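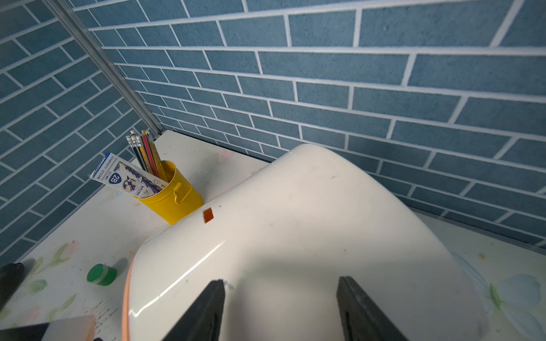 Photo: Ullent Help Desk

Ticket: Rushing yards missing from season totals after stat import
Product: Dukero Sideline (high school football edition)
Status: Closed, with feelings
Priority: Normal (coach says Urgent)

Reported problem
The Zaltach varsity stats page shows our starting running back with 839 rushing yards. By our paper book she went past 1,000 in the last game. Her family had a cake made with the number on it. The cake has been eaten, so it can't be corrected.

Setup
Two tablets, one in the press box and one on the sideline. Both sync to the league site through the Ghorbani upload tool. Ten games entered, all marked Final.

Support, first reply
Please sign out, sign back in, and refresh the season page.

School
Did that. Still 839. She has now lost the same yards twice.

Support
Could you open each game one by one and compare the rushing line with your book? We're looking for a game where the player shows zero carries.

School
Went through all 10. No zeros. But games 4 and 7 look thin. Game 4 has her at 31 yards and the book has 118. Game 7 has her at 22 and the book has 109.

Support
Thanks, that helps. It comes to 174 missing yards, which would put her at 1,013. Did she wear a different jersey number in either game?

School
Yes, in both, after halftime. Her regular jersey ripped in game 4, got sewn up, and ripped again in game 7 in the same spot. She wore 2 for the second half each time. We typed "2" into the tablet like sensible people.

Support
Sideline let you do that, but number 2 was already on your roster, so the second-half carries went to that player.

School
Number 2 is our backup kicker. This would explain why the league site lists him as a breakout rusher. He has been very gracious about it and has not mentioned it to anyone except the entire bus.

Fix
1. Open game 4, then Play List, then filter by jersey 2.
2. Select every rushing play after halftime. Leave the kickoff alone, he did earn that one.
3. Choose Reassign Player and pick the runner by name. Picking by number puts you right back where you started.
4. Save, and do the same for game 7.
5. In the Ghorbani tool, choose Resend Full Season. Resend Changes skips any game marked Final.

School
Steps 1 through 4 worked. Step 5 sat at "Preparing" for the length of a JV practice, then finished. Season page now reads 1,013. The kicker is back to zero and would like to know if there is an appeals process.

Support
There isn't. For next season, use Temporary Jersey under the player's own card when somebody changes shirts. It's on the second screen, under Equipment, where we agree it doesn't belong. A request to move it has been open since May.

School
Add our vote to it. You can close this.

Ticket closed. Tags: roster, jersey change, season totals, resend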